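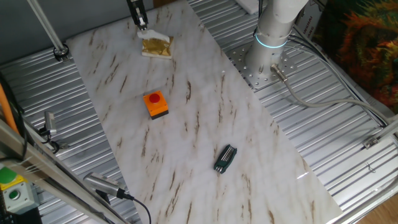 Marble-pattern board on the metal slats, green folding hex keys on top

Posted by Katia Rinaldi, Friday
Filed under: Workshop and Bench > Surfaces and Storage
11 replies, 172 views

Glossy board as a work surface, keep or replace?

I do small assembly jobs on a long board with a shiny white marble pattern, grey clouding with thin brown streaks through it. It sits straight on a ribbed metal platform and isn't fixed down. It was in the room when I took over the bench and there is no label on it, so I can't tell you what the core is.

Good points: it wipes clean and you can slide things across it without catching. Bad points: small parts get away from me, and I lose sight of screws near the shiny patches. The brown streaks are worst for this. I spent a good part of Tuesday evening trying to pick up a streak.

The choice is either keep it and put a mat on top, or take it off and put something matt in its place. The slats on their own are no use to me, things would drop between them. What would you do?

Second question while I'm here. I've been using the folding hex keys for everything. Are they good enough or should I get a loose set?

Dénes Kovács wrote:

Keep it. A glossy surface is the easiest to keep clean and you already own it. Put a mat down where you do the fiddly work and leave the rest bare. I'd use a plain grey mat. Black hides black screws and white hides washers.

Folding keys are fine for most things. Get the loose ones when you meet a bolt you can't reach.

tallowstreet wrote:

I'd replace it. Patterned tops look nice in a kitchen but on a bench you want one flat colour. I had a granite-effect one for years and lost more grub screws on it than I care to think about. Went over to a plain board in light grey and the problem went away the same week.

Also glare. If there's a lamp over it you'll be getting a bright spot somewhere on that surface whatever you do.

Katia Rinaldi wrote:

There is a bright spot, down towards one end. I work with my back to it mostly.

Dénes, how big a mat? I don't want to cover the whole thing or I might as well not have the board.

Dénes Kovács wrote:

Mine is 600 by 300. Big enough to strip something down on and put the bits in a row, small enough to carry to the bin and shake. Get one with a raised lip if you can find it. The Trurkier ones have a lip but they smell for the first few days, so leave it by a window.

I don't agree about replacing the board. You would spend the money and then still want a mat.

tallowstreet wrote:

I don't have a mat and I don't want one. They curl at the corners and swarf gets under them. Then you pick it up and you've scratched the glossy board you were trying to look after.

pottingbench_mo wrote:

Has anyone asked whether it moves? Loose board on metal slats would bother me a lot more than the colour. Every time you lean on a key you're pushing sideways. Put some thin rubber strips between the board and the slats, then see if you still want to change it.

I buy the ribbed rubber from Brulbridge, off the roll, and cut it with scissors. Clean the underside of the board first or it won't grip.

Katia Rinaldi wrote:

It does creep a bit. I hadn't thought of it as a fault, I just push it back now and then. I'll try the rubber.

Grutcombe wrote:

On the keys. The trouble with a folding set is the casing. It's wide, so in a corner you can't get a full turn and you end up doing it in tiny steps. And you can't put the short end in for more force, there isn't a short end. For furniture and covers and that sort of thing it's fine. For anything sunk in a recess get long loose keys with a ball end.

What the folding set does have going for it is that you won't lose the 2 mm. Every loose set I've owned is missing the 2 mm.

alcantara_ned wrote:

Disagree with Grutcombe on force. Open the key to a right angle and the casing is your lever. You get more out of it than you would from a cheap L key, and it doesn't dig into your palm. I've rounded off bolts with a folding set, which shows you can put plenty through them. (I was using the wrong size. My fault.)

Check the pivot screw now and then. When it works loose the keys flop about and you'll think the set is worn out. A quarter turn and it's as good as new.

For the board I'm with Dénes, keep it.

Grutcombe wrote:

Right angle only works if there's room to swing it. There usually isn't where I'm working. We probably do different jobs.

pottingbench_mo wrote:

One more thing for Katia. Before buying any mat, try an old tea towel or a baking tray. I used a tray for ages. Screws stay in it, and it goes in the washing-up. You want one with a dull finish, not a shiny one, or you're back where you started.

And don't leave packets and wrappers on the same surface as the loose bits. I can see a gold one up at the top there. A crinkled packet will swallow a washer and then it goes in the bin with it. I keep a tub at the end of the bench for all that.

Katia Rinaldi wrote:

Thanks all. I've decided to keep the board for now. Rubber strips underneath first, then the baking tray, and if the tray annoys me I'll get a mat the size Dénes has. Fair point about the packet, I'll find a tub.

I'm going to tighten the pivot on the green set tonight and buy three or four loose keys in the sizes I use most. I don't need the full range.

tallowstreet, I do take the point about the pattern. If I ever come across a plain grey board the right length I'll swap it over. Does anyone know if the rubber marks the underside? I'd like to be able to turn the board over one day if the top gets scratched.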